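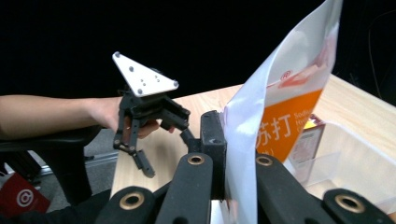 Hondstead

Hondstead is a password and access management company based in Purunthorpe. It makes software that lets small and mid-sized organisations store staff logins, share them between teams and cut them off when someone leaves. Best known for the Hondstead Vault, and for the 2021 outage which locked customers out of their own accounts for most of a working day. Since 2023 it has been part of the Marulanda group.

History

Founded by Giuliana Taipe and Victor Nyamweya, who had worked together on the IT help desk of a regional bus operator. Taipe has said in talks that most of their calls were password resets, and that a good share of the rest were people using a colleague's login after forgetting their own. The first version was written in evenings, for the bus operator only. It had no name. The staff called it "the list".

The two left to start the company the following year. Early customers were dental surgeries, two letting agents, a chain of garden centres. The product was sold by phone and set up in person, usually by Nyamweya, and the price was worked out per site, not per user. That was dropped later when larger customers signed up with hundreds of staff on one site and paid the same as a surgery with six.

By the end of its third year Hondstead had 113 paying organisations. A first round of outside money followed, size not disclosed, and the company moved from a shared unit near the station to its present offices on the canal side of Purunthorpe.

Hortensia Grajales joined as head of engineering and rewrote the storage layer. Before the rewrite, the encrypted records and the keys used to open them had been kept with the same hosting provider, in separate accounts. This was legal and fairly common but drew criticism from a reviewer at the trade newsletter Mornomton, who called it "two locks on the same door". The keys were moved to separate hardware in November 2019.

Products

Hondstead Vault. The main product. Browser extension, phone app and a web console for administrators. Passwords are encrypted on the user's device before being sent. The company cannot read them, and for the same reason cannot recover them if both the master password and the recovery sheet are lost. The recovery sheet is a printed page. Customers are told to keep it in a safe, and a surprising number keep it in the drawer.

Hondstead Leavers. Added 2020. Links to payroll systems so that when a leaving date is entered the person's shared logins are changed overnight. Only works with sites that support automated changes; for the rest it sends the manager a list to do by hand. Early versions went by the date the record was entered, and the leaving date was ignored, so some people were locked out while still working their notice. Fixed within a few weeks.

Hondstead Watch. Checks stored logins against lists of leaked passwords. Sold separately until 2022, then bundled.

A consumer version was announced twice and has not been released.

The 2021 outage

On the morning of the outage a certificate used between the login servers and the key hardware expired. The renewal had been set up under the account of an engineer who had since left, and that account had been closed by Hondstead's own Leavers product. Reminder emails went to a closed mailbox.

Users who were already signed in kept access to saved passwords on their devices. Anyone who had signed out, or restarted, could not get back in. Service came back in stages during the afternoon. No data was lost or exposed -- a later outside audit agreed on this -- but 1,306 organisations were affected and the company's status page was down too for the first two hours, as the staff who could update it kept the login in the Vault.

Hondstead published a full account of what went wrong within the month. It was written by Grajales and is quite often cited in training material, partly for its plainess. Changes made afterwards:

Certificates are tracked by role, not by person.
The status page is hosted elsewhere and its login kept on paper.
Customers can export an offline copy, readable for 72 hours.

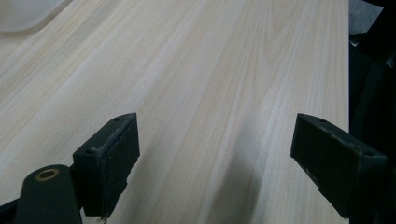

Customers were given a month's credit. A small number left. The company said at the time that it was fewer than it had feared, without giving a figure.

Takeover by Marulanda

Marulanda, a seller of payroll and rota software, had been a partner since the launch of Leavers. Talks on a full purchase were reported by Mornomton before either side had confirmed them. The deal closed in 2023. Price not made public. Nyamweya left on completion; Taipe stayed on as managing director for a year and then became an adviser.

Milagros Betancur, formerly of Marulanda's support side, took over from Taipe. Under her the phone sales team was closed and prices for new customers went up. Existing customers kept there old rates for two years. The Purunthorpe office was kept open, and customer support is still run from there.

Reception

Reviews have generally praised the set-up process and the administrator console. The phone app has been marked down for being slow to unlock, and for asking for the master password more often than rival apps do. Security researcher Ulises Cusi reported a flaw in the browser extension in 2022 by which a page could, in some cases, get a saved login filled into a hidden form. It was patched in four days. Cusi was paid 3,000 pounds under the company's bug reward scheme, which had until then had a top payment of 500. The limit was raised for him, and the new scale published afterwards.

Some users' groups have objected to the link with payroll data since the takeover. Marulanda says the two systems share leaving dates and staff numbers only.

See also

Password manager
Single sign-on
Certificate expiry
Bug bounty

This page was last edited on October 9, 2025.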